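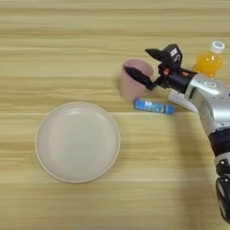
My uncle Arvo Rautiainen sold Fetidex door to door for 18 years, and if you never had a tin of it under your laundry trough, well, lucky you. It was a drain powder. It smelled like a swamp that had been left in a hot ute, and the idea was that the smell in your pipes would be so insulted it'd pack up and leave. I'm paraphrasing the tin, but not by much.

He rang me in December and said he was done with it. Mum had told me he'd be ringing, so I had my shoes on already.

"I've got 3000 tins in the garage," he said. "I want them gone before your aunt gets home from Partanen."

Partanen is where her sister lives, two hours up the coast road if you don't stop for a pie. I always stop for a pie.

So I drove over, and there he was in the driveway in his good shirt, the mustard one, holding a clipboard. He'd written a date at the top, 05/12/2022, and under it the word TINS, underlined, and then nothing else at all. The garage door was up behind him and you could smell it from the letterbox. The neighbour's dog had gone and put itself inside.

"Who's going to buy 3000 tins of Fetidex?" I said.

"I'm not selling. I'm giving them to Maltotow."

Now, Maltotow is the tow truck place near the roundabout, and I couldn't for the life of me work out what they'd want with drain powder (I still can't, to be fair). But he'd done some sort of handshake deal with the bloke there, and the bloke was sending a flatbed at four.

We started stacking. He'd do a row and then stop and tell me about a street. He remembered every street! There was one lady in a weatherboard place who bought a tin off him every winter and never had a blocked drain in her life. She just liked a chat. One year he turned up and there was a different car in the drive and a young fella who'd never heard of her, and Uncle Arvo sold him a tin as well, then sat in the van for a bit.

"Did it ever work?" I asked him. I'd wanted to know since I was a kid.

"On drains?"

"Yes, on drains!"

He thought about it for a good long while. "Your grandmother swore by it," he said.
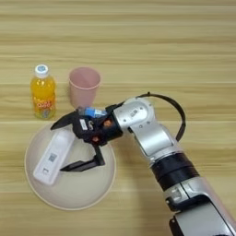 By half past three my arms had gone to jelly and we sat on the step with our tea. He told me he'd turned 55 on the road, in a caravan park, and that the owner had made him a sponge cake and asked him, very nicely, to park the van down the far end. He laughed so hard he had to put his mug down. Then he went quiet and picked at a bit of paint on the step.

The flatbed came early. It took both of them and me to load it, and the driver breathed through his mouth the whole time and didn't say a word about it, and I thought that was pretty decent of him. Uncle Arvo signed something and the driver signed the clipboard, right under TINS.

When the truck had gone round the corner he went back into the garage and swept it. I offered, but he wanted to do it himself. I stood there looking at the big pale square on the concrete where the pallets had been.

"Smells different," he said.

It smelled exactly the same. I told him yeah, it did, heaps better, and he nodded and hung the broom up on its nail, and then he reached behind the paint cans and handed me one last tin.

"For your sink," he said.

It's in my boot now, wrapped in two towels. My aunt rang that night to ask why the garage was so tidy and what he'd done with her pallets.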